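Can robots do the chores yet? Quick answers
Kusuma household machines page, updated 12/29/18 by Izzati Chin

Can I buy one that does the housework?
No. Floors yes, windows sort of. Anything with hands — not yet, not at a price you'd pay.

What about small jobs, like changing the kitchen roll?
Closer than it was. Old tube off, tube in the tray, new roll onto the holder. Three steps for you, a lot more for a machine. Paper squashes if you grip too hard and slips if you don't. Then the hole has to line up with the pole, and poles lean. 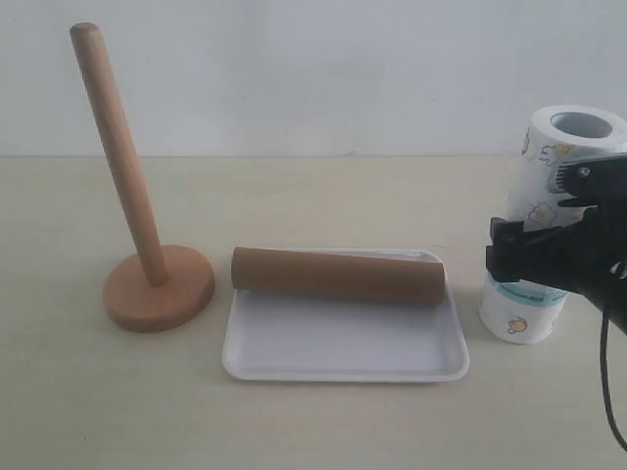

Getting hold of the roll is the easier half. Lowering it on straight is where most tries go wrong, in our expereince. Dewanti Lau keeps the tally: 100 tries in September, 71 good ones. A try counts only if the roll goes all the way down and the tube stays in the tray.

Is 71 good?
For a lab, fine. For your kitchen, no.

How long does it take?
Longer than you. Bring a book.

Does it work with any brand of roll?
Ones it has practised on, mostly. New size or a soft wrapper, expect trouble.

And shop floors?
Better. Same shelf, same boxes, same light all day. Lifting and stacking is OK, tidying up after customers isnt.

Will it take my job?
Not this one. Somebody still has to pick up the dropped rolls.

Can I come and see it?
Write to Kevin Carhuamaca at the Junau office. Small groups only, no under-12s.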